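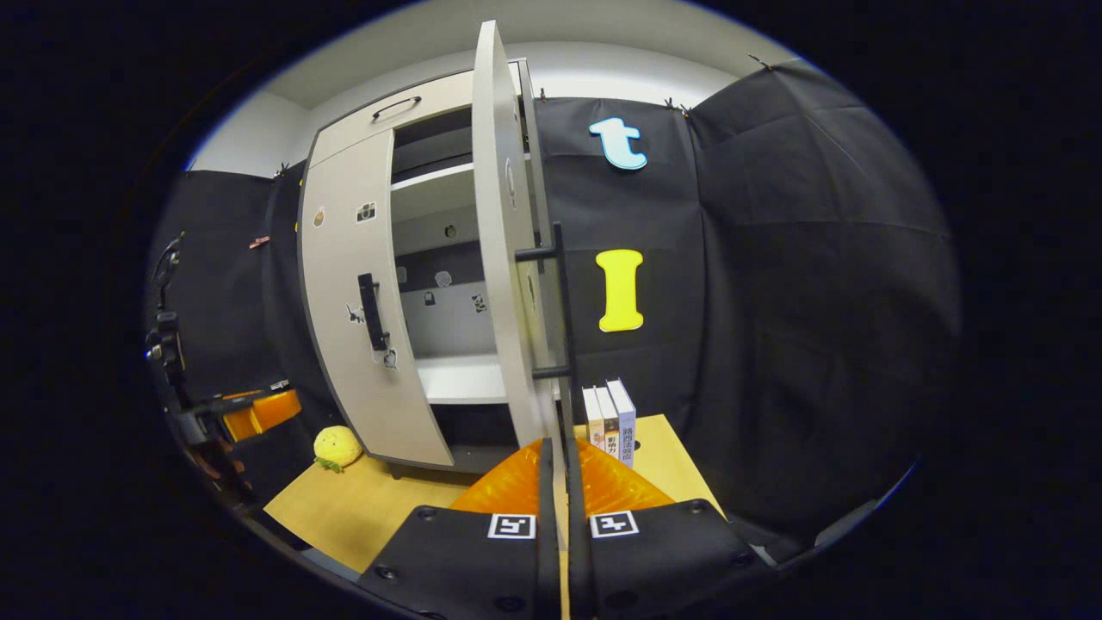 Anselmo Arruda asked me last week why a school robotics club would spend a whole term on opening a cupboard, when the other clubs at Florkstead are building things that throw balls. Fair question, and I want to start there.

(Pause. Let them laugh if they're going to.)

So the project is called Grorkero. The job is to teach an arm to open a door, and the way we teach it is by doing it ourselves, by hand, over and over, with the gripper. One go is one demo. We set ourselves a target of 1000 demos by February and I thought that was crazy. We got the first 200 done in two afternoons and then everybody had sore wrists and we slowed way down!

Things to say about the setup:
The cabinet has a drawer up top and doors underneath. Doors are harder than the drawer. A drawer comes straight at you, but a door swings, so your hand has to travel around with it, and if you pull straight you just fight the hinge. Get someone in the front row to try it in the air.

The stickers and the foam letters — mention them quickly. A plain white door against black cloth doesn't give the camera much to hold on to, so we stuck things on. Raphaël Chauvin wanted more stickers. Raphaël always wants more stickers.

We move the books and the plush fruit between batches. I forgot for one whole batch and we had to redo it, sorry again, team.

Then the bit about mistakes. We threw out every demo where a hand slipped off the handle, and our mentor from Bouvier said to keep some, the ones where you slip and then recover. We argued about that for ages. I was against it. I've come around, mostly.

(Skip this if we're past 3 minutes.) Pleronia is the next contest and the rules say the door can start partly open, so we need a fresh batch for that.

Thank the club, then questions. Sign-up sheet is by the door.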